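**24 June 2023, dye bench notes**

Okay, writing this up before I forget which jar was which, because last time I waited until the next morning and ended up guessing at two of them. (Nuanchan, if you're reading, yes, the jars have proper labels now.)

Today was the second go at getting a green out of weld over indigo on the Fledcombe wool. The first go in February came out the color of pond water and I blamed the well water at the time. I'm less sure now. I think I rushed the alum. I had the skeins in the mordant for an hour, pulled them while the bath was still hot, and rinsed them right away like I was late for a train. This time I let them sit in the pot overnight and didn't touch them till after breakfast, and wow, what a difference in how the yellow took!

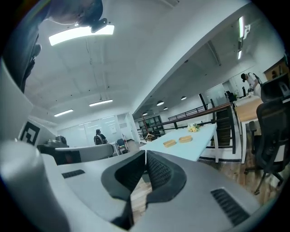 *4 min read*

So, the numbers. I started with 400 grams of yarn split into 8 skeins, all the same batch, all scoured together. Alum at 15 percent of the dry weight, which is what Ratanaporn has in her handout and what I should have used the first time. Weld went in chopped, tied up in an old pillowcase, simmered low. I kept it under a real simmer the whole way. When it gets too hot the yellow goes brassy and there's no getting it back, at least not by me.

Skeins one and two came out at the half hour mark. Pale lemon, very clean. Three through six stayed the full hour and they're much stronger, almost egg yolk. The last two got a pinch of chalk in the bath for the final stretch and those are the brightest of the lot. I love them so much I nearly skipped the indigo and kept them as they are. Hòa Thái says I should keep one back as a reference and I did, so there are seven going into the blue and one hanging by my desk looking smug.

The indigo vat was a fructose one, made up from the Gomura powder. It took its sweet time. Coppery film on top by late morning, yellow-green underneath when I parted it with the spoon, and the smell was right (sort of sweet, sort of swampy, you know it when you've met it). pH strip said a bit low so I added a little more lime and went to have lunch. Came back, stirred it slowly, let it settle again. I'm trying very hard to be patient with this vat. The February one I stirred like cake batter and I'm sure I beat half the air in the county into it.

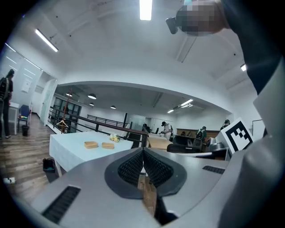 Dip times are where I changed the most. I used to leave a skein in for five minutes and call it done, and that gives you a flat bottle green that hides all the yellow you worked for. Now I'm doing short dips, a minute at most, with a long airing in between. It makes judging the color under the lights a real pain, mind you. With a white ceiling like the one in the photo, everything gets a soft even light and I think greens look a bit grayer than they do out on the back step. So I've started carrying each skein outside before deciding on another dip. Slow, but I've stopped overshooting.

Results so far, wet, so take them lightly:

- Skeins 1 and 2: one dip each, a soft sea green. A little streaky near the ties. I tied them too tight, same as always.
- Skeins 3 and 4: two dips, proper leaf green, very even.
- Skeins 5 and 6: three dips, dark, leaning teal. Nice, but I lost some of the yellow.
- Skein 7 (chalk): two dips. Best green I've ever made. I don't want to wash it.

I did have one silly moment where I dropped skein five back in before it had finished turning, so there's a patch on it that's lighter. I re-dipped just that end and it mostly evened out. If anybody wants a skein for small colorwork bits, that's the one to take.

To do next: neutralize with a splash of vinegar in the rinse, leave them a few days before the soap wash, then cut snippets for the light test. I want half of each snippet under card in the south window for 6 weeks. Weld is supposed to hold up well but I'd like to see it on our own wool and not only in the Sadel booklet.

Also we're nearly out of alum, and the big steel spoon has gone missing again. Nuanchan, check your bag?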